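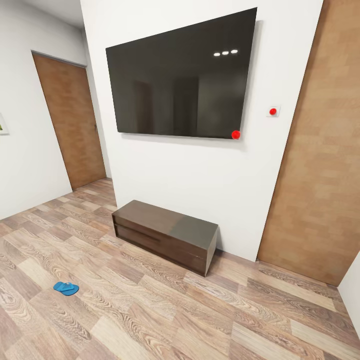 Dreltia is hiring a batch cook for its catering kitchen in Plesen. Portions run up to 1,000 per day, 25 hours per week, starting in November. Recipe scaling is by weight. Daily quantities are shown on a wall-mounted flat screen, black and set high like this one, so applicants must read figures at a distance.

Required: 2 years of volume cooking. 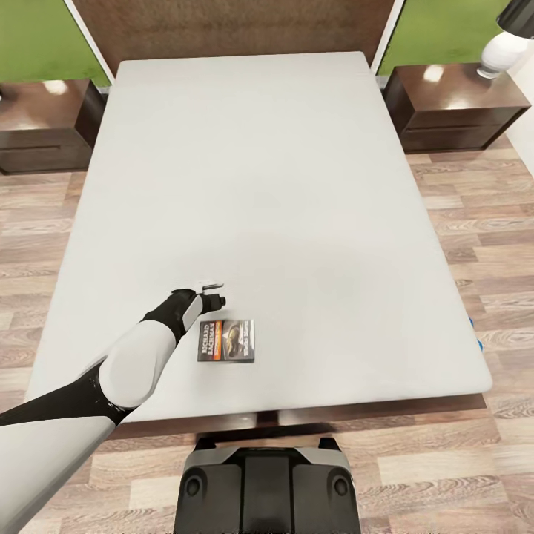

Bianka Bíró adds that soups and braises make up most of the menu. Send applications to Giorgia Parisi by June 29, 2019.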